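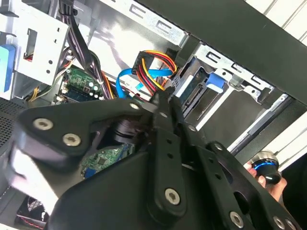
Inside an open desktop tower: drive cage at the top, with power and data cables and part of the green motherboard.

Gumley Center for Computer Reuse
Gallery: Inside the Desktop Tower

The Gumley Center receives retired office computers, checks them, and returns usable machines and parts to service. Over the past year the Center took in 1,645 desktop towers. Of these, 1,107 were passed on as complete working computers. The remainder were taken apart for drives, memory, power supplies, cables and metal.

This gallery is intended for donors and visitors who have not seen a desktop computer with its side panel off. It opens with one photograph, followed by notes on the parts that appear in it and on the way such parts are handled at the Center. Visitors may read the notes in any order.

The drive cage
The silver metal cage along the top has three rectangular slots stamped into its upper rim. Cages of this general type hold storage drives in place and give stiffness to the case. When a tower is to be dismantled, the cage is left in position until the drives have been recorded and removed. Empty cages are sorted with other sheet metal.

The neighboring bay
A white-gray bracket with square openings and small round holes stands at the upper left, and a blue plastic tab shows at the far left. Brackets and tabs removed from a machine are kept in a labeled tray with its screws until the machine has been rebuilt or released for recycling.

Power wiring
Red, yellow and orange wires run together to a black connector near the top center. In desktop power supplies, the usual convention is that red carries 5 volts, yellow carries 12 volts and orange carries 3.3 volts. Staff are asked to hold the connector body when unplugging a drive and to avoid pulling on the wires. A connector with a loose or darkened pin is set aside for inspection.

The data cable
The blue cable looping toward the right is a SATA data cable. Cables of this kind are tested before reuse and stored flat, without tight bends. The Center holds a stock of 2,000 tested data cables, which are supplied free of charge to schools in the Falel district.

The main cable bundle
A thick black bundle in dark sleeving comes down diagonally from the top left, with thinner yellow and black wires branching off near the motherboard. Crowded wiring can slow the movement of air through a case. On machines that are to be reissued, long runs are gathered and tied before the side panel is replaced.

The motherboard
Part of the green motherboard can be seen at left center, with a cluster of small cylindrical capacitors. Capacitors are examined under a bench lamp for swelling at the top or residue at the base. Boards that pass are cleaned with a soft brush and low-pressure air. Boards that fail are sent to the Jarman workshop for the recovery of sockets, chips and metals.

Bringing equipment to the Center
Desktop towers are accepted at the Skokeo Road entrance from 9 a.m. to 4 p.m. Donors are requested to remove discs from optical drives and to bring the power cord where one is available. Cases should remain closed during transport. Storage drives are erased or destroyed by the Center, and a written record is provided upon request.

Organizations wishing to donate a large number of machines should contact the receiving office in advance. The storage hall closes for inventory in July, and deliveries are not accepted during that period.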